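사내변호사에게 계약서를 늦게 보내는 회사

사내변호사로 일한 지 16년이 되었다. 그동안 가장 자주 들은 말은 "법무팀 때문에 늦어진다"이다. 나는 이 말에 동의하지 않는다. 대부분의 계약은 법무팀에 오기 전에 이미 늦어 있다.

지난 직장이었던 물류회사 코스터(Koster)에서 한 해 동안 접수된 검토 요청은 3,476건이었다. 접수 시각과 회신 시각을 모두 남겨 두었기 때문에 어디서 시간이 가는지 알 수 있었다. 영업 부서가 상대방과 조건을 주고받는 데 평균 22일이 걸렸고, 법무 검토에는 5일이 걸렸다. 그런데 회의에서 문제가 되는 것은 언제나 뒤의 5일이었다.

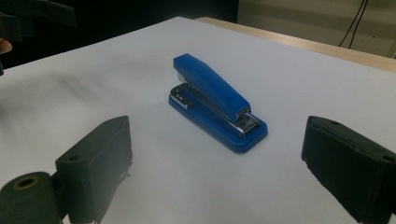
흰 탁자 위의 파란색 스테이플러.

현업 담당자의 사정도 이해한다. 거래가 깨질지도 모르는 단계에서 변호사를 부르면 일이 커진다고 느낀다. 그래서 가격과 납기, 해지 조건까지 다 합의한 다음 서명 전날 초안을 보낸다. 그때 손해배상 한도가 빠져 있다고 말하면 변호사는 거래를 막는 사람이 된다. 같은 말을 3주 전에 했다면 협상 항목 하나가 늘어났을 뿐이다.

미키나(Mikina)와의 공급계약이 그랬다. 12월에 연간 물량을 확정하면서 독점 조항을 구두로 약속했고, 법무팀은 토요일 오후에야 그 사실을 알았다. 조항을 고치는 데 드는 시간은 짧았다. 이미 한 약속을 거두어들이는 데 훨씬 오래 걸렸고, 결국 단가를 양보했다. 이 양보는 어느 보고서에도 법률 비용으로 잡히지 않았다.

표준계약서를 만들면 해결된다는 주장이 있다. 절반만 맞다. 비밀유지계약이나 소액 용역계약은 표준 양식으로 충분하고, 변호사가 매번 읽을 필요도 없다. 그러나 표준계약서를 믿고 별지에 모든 예외를 적어 넣는 회사를 여러 번 보았다. 본문은 깨끗한데 별지가 본문을 뒤집는다. 이런 계약은 처음부터 새로 쓴 계약보다 읽기 어렵다.

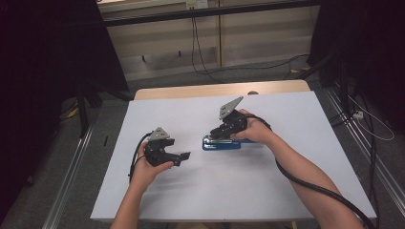 탁자 위에 놓인 흰 판과 양손에 쥔 검은색 그리퍼.

내가 바라는 변화는 크지 않다. 일정 금액을 넘거나 독점, 지식재산권, 개인정보가 걸린 거래라면 첫 제안서를 보내기 전에 법무팀과 30분만 이야기하면 된다. 문서는 없어도 된다. 무엇을 팔고 무엇을 양보할 수 있는지만 알려 주면 변호사는 초안의 방향을 잡을 수 있다. 브루코프(Brukov)에서는 이 방식을 영업 절차에 넣었고, 서명 직전에 되돌아오는 계약이 눈에 띄게 줄었다.

법무팀도 고쳐야 할 것이 있다. 위험을 스무 줄로 나열한 검토 의견은 읽히지 않는다. 반드시 바꿔야 하는 조항과 사업부가 감수해도 되는 조항을 나누어 적어야 한다. 감수해도 된다고 쓰는 일에는 책임이 따르고, 많은 변호사가 그 문장을 피한다. 그 문장을 쓰지 않는 법무팀에 현업이 일찍 찾아올 이유는 별로 없다.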